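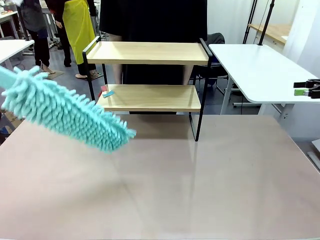 Duster and two-tier shelf at the dusting cell, Gilmont workshop.

Robot Cell Technician (2 positions)

Sternbridge invites applications for the care and setup of its two-arm dusting cell at Gilmont. The technician reports to Aurelio Prieto, Cell Supervisor.

Duties include fitting and changing the duster head, checking gripper jaw alignment, and returning the shelf to its marked position between runs.
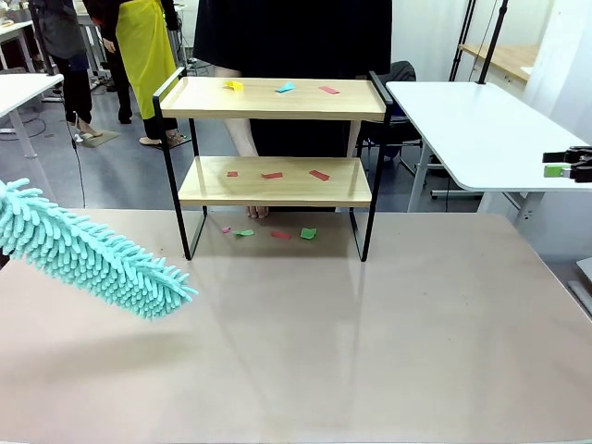
The technician also places paper scraps on the boards and tabletop according to the run sheet and keeps the maintenance log. Applicants must be at least 21 and have 3 years of experience in equipment repair. Training begins in November.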